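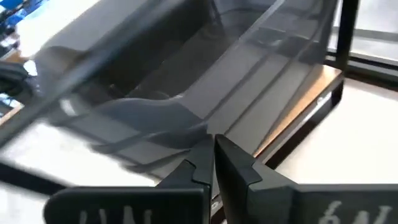 The back room at Fliltside, shelf by shelf

Welcome to the little gallery I promised everyone in March, and thank you for being so patient with me! We have been sorting out the back room at Fliltside for what feels like half my life, and I do love a before-and-after, so I have tried to write a line or two for each part of the job as we went along.

The smoky plastic container
You can see straight through the sides of this one to the grey moulded tray within, and I am fonder of it than I ought to be -- the tinted walls catch the light so nicely along their edges. Valeriano wanted clear ones all the way through, but I find the darker plastic a good deal kinder to look at when a shelf gets full.

The black metal frame
It stands just to the right of the container, around a ledge in a warm, light wood tone. Hugo and I went back and forth over black or white for weeks (Tipene voted for white, twice), and in the end the black won, and I think it sets off that orangey-brown beautifully.

Still to come
We have up to 50 more boxes to go through, most of them from the old place in Berkton, and Rodrigo has his eye on the corner by the door. If you would like to lend a hand, come along any time after 8 in the morning and bring something for the tea table.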